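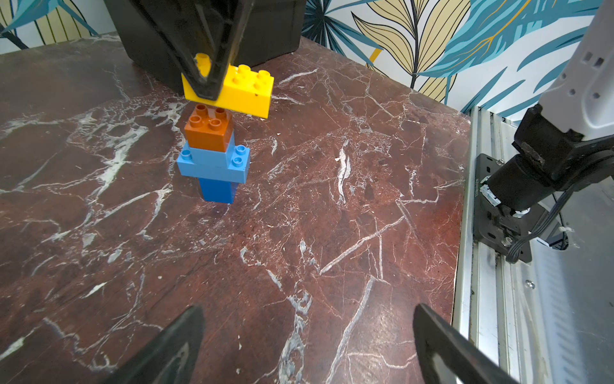 4. Collecting the Demonstrations

4.1 The task

The operator builds a short tower of plastic bricks, one brick at a time, with one arm doing the placing and the other keeping watch. We chose it after an earlier and more ambitious plan, involving a shoelace, had used up most of April. Brick stacking has the advantage that everybody thinks they can do it. They can, with their own hands. With a gripper at the far end of a control link, competent adults spend their first session nudging a brick across the table like a cat with a bottle top.

A brick has to arrive over the stack at the right place, in the right orientation and reasonably level, and then be pushed down hard enough for the studs to grip. The first three conditions can be met slowly. The fourth can't, or at least our operators felt that it couldn't, and many of them treated the final push as a matter of courage. We return to this in Section 4.4.

Figure 3 gives the view from one gripper while the other holds a yellow brick over the stack. The brick is at a slight tilt, and tilt is what most of this section is about. Seen by a person standing at the table, an error of this size is plain and easily put right. Seen by the operator through a wrist camera, it competes for attention with the fingers at the bottom of the picture, the rest of the other arm and whatever else has come into view, and it often goes uncorrected until contact.

4.2 Two ways of showing

We collected demonstrations in two ways. In hand guiding, the operator takes hold of the placing arm and moves it through the task while the joints are slack enough to follow. In remote control, the operator sits with their back to the table and works from the camera views alone, using the Loreck handset. Both ways record joint positions, gripper opening and images at the same rate, so that the learner can't tell from the format of a file which kind it has been given.

It can tell from the content. Hand-guided demonstrations contain hands. An operator's forearm appears in a large share of the images, and an early policy trained only on these files behaved well for as long as somebody stood beside it with a sleeve in shot. When the sleeve left, so did the competence. We tried masking out the forearm and got a policy that was fond of grey rectangles. The hand-guided files were kept for their joint paths, which are smooth and sensible, and their images were dropped from training altogether.

Remote control has the opposite character. The images are honest, in that they contain what the robot will see when it is left on its own. The motions are less flattering. Operators pause, back off, drift sideways, close the gripper on nothing, and occasionally hold still for several seconds while (as they told us afterwards) thinking. A learner has no means of knowing that a pause is thought. It copies the pause and leaves out the thinking.

4.3 Operators and sessions

All operators were staff or students at Jostolora with no earlier practice on this rig, apart from Lev Nechyporuk, who built the handset mounts and was excluded from the comparison for being too good at it. His files are used only as a reference for what the equipment will allow. They are a little dispiriting to watch straight after anybody else's.

Each operator had a practice period in which nothing was saved, then alternated between the two methods in an order drawn beforehand. We told them to work at whatever pace they liked. In hindsight this was generous. A recording was ended by the operator pressing a pedal, and where the pedal was forgotten it was ended by a time limit, which accounts for some very long files in which a finished tower is admired by a stationary robot.

The full set holds 900 recordings. Of these, 130 were thrown out, mainly for dropped image streams and for towers that met the table instead of the previous brick. We kept recordings in which a brick was fumbled and then recovered. The temptation to tidy these away was considerable, and our first version of the set did so. The resulting policy had never seen a mistake and met its own first one with great calm, carrying on with an empty gripper and placing nothing on top of the stack with some precision.

4.4 Delay and the final push

The control link, running through the Văn relay, added a delay of about 400 milliseconds between the operator's hand and the arm. Most people adapt to this within a few minutes for sideways moves. They don't adapt for the push. With the brick resting on the studs, the operator presses, sees nothing happen, presses harder, and then both presses are delivered. The stack takes this badly if the brick is even slightly off level, as the force goes into one edge and the lower bricks begin to lean or slide.

We looked for some way to make operators level the brick before pressing. Written instructions had no effect that we could measure. A warning tone had an effect, which was that operators asked for it to be turned off. What helped was giving them the second arm's view at full size during the last part of the descent, with the placing arm's own camera reduced to a corner of the screen. A gripper looking across at the work from some way back shows the tilt of a held brick much better than a camera looking down past the fingers that hold it. The second arm had until then been regarded as a spare.

This change was made partway through collection, so the set falls into an earlier and a later part, and we label each file accordingly. We would have preferred to think of it sooner.

4.5 Trimming and labels

Pauses were shortened in software to a fixed maximum, leaving the approach and the push untouched. Shortening every pause to nothing was also tried and produced an arm that moved as though late for something. The moment of contact was marked by hand in each of the kept files, using the Pollent annotation tool, by two of the authors working separately. Where they disagreed, the earlier mark was used. They disagreed most often over presses of the double kind described above, in which there are two reasonable answers and a good deal of wobble between them.

Training on the trimmed files is described in Section 5.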